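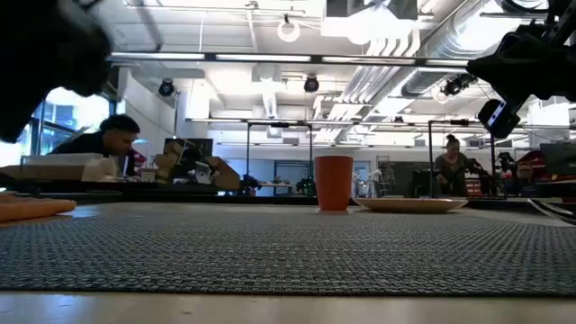 Equipment planning: where we stand at midyear

July 30, 2023
By Bernardo Ramalho

Print this page | E-mail this page

Thank you first of all for your patience with this one. I had hoped to have it with you before the fund's summer break, and then the second Goltska quote came in so different from the first that I wanted to understand it properly before I put any numbers in front of you. I think I do now, and I'm glad I waited, although I know waiting is easier on my end than on yours.

You'll remember that when we talked in the spring, the question was whether the Louro line of the grant should go toward one more complete station or toward bringing the existing ones up to the same standard. I came into that conversation very much in favor of the new station (I suspect I was a little tiresome about it!), and I've moved a good way since then. The table tasks are what moved me. Setting a cup and a plate on a placemat sounds like the simplest thing in the world, and yet it has taught us more about our equipment than anything else we've tried this year. Each station has its own small differences in how the arm is mounted and where the wrist camera points, and a routine that behaves nicely at one of them needs a patient hour of adjusting at the next.

We logged 322 sessions in the first half of the year. Of those, 255 gave us recordings we could use from start to finish. The rest are a mixed bag, and I've gone through the notes for every one of them, which was a long two evenings but worth it. The largest share by far comes down to cables and camera mounts working loose, and only a few were the fault of the arm or the software. That's encouraging, in its way, as brackets cost a good deal less than arms do.

So, the quotes. Goltska has offered a full station, with arm, gripper, frame, cameras and computer, delivered and set up. It's a handsome package and their people have been lovely to deal with, but the second version of the quote moved the service plan out of the base price and into a yearly fee, and over the life of the grant that eats up most of what we'd set aside for spares. Serno quoted only for parts: matched camera mounts, proper cable guides, and a set of replacement gripper fingers for each station. Their lead time is 28 working days from the order, and they'll hold the price until we've had your answer.

My recommendation is to take the Serno parts now and leave the new station until December, when we'll have a full autumn of sessions on matched equipment and a much better idea of what we'd want a new one to do. I'd also like to keep a modest reserve for the Muvus software seats, which come up for renewal at about the same time of year and which I forgot in last year's plan, as you very kindly didn't dwell on.

A word on bench space, because you asked. We can fit another frame on the floor without moving the existing ones, but it would make the passage to the door tighter than I'd like, and the supplier's drawing doesn't allow for somebody standing at the next bench. I'd rather measure it again with tape on the floor before anyone signs for a delivery. The ceiling lighting is fine as it stands and I've taken that line out of the request altogether.

On staff time, we spent 134 hours on repairs and realignment between January and June. I hadn't been tracking this separately before, so I can't tell you whether it's better or worse than last year. It will be its own line from here on, and I'd expect it to come down once the new mounts are in, though the first few weeks of fitting them will probably push it the other way for a while.

What I need from you is a yes or no on moving the Louro money from the station line to the parts line. The total doesn't change. If it's easier to talk it through, I'm at my desk most mornings and always happy to be interrupted, and if you'd like to come by and watch a session you'd be very welcome. The full Serno and Goltska quotes are in the shared folder, with my notes in the margins.

Print this page | E-mail this page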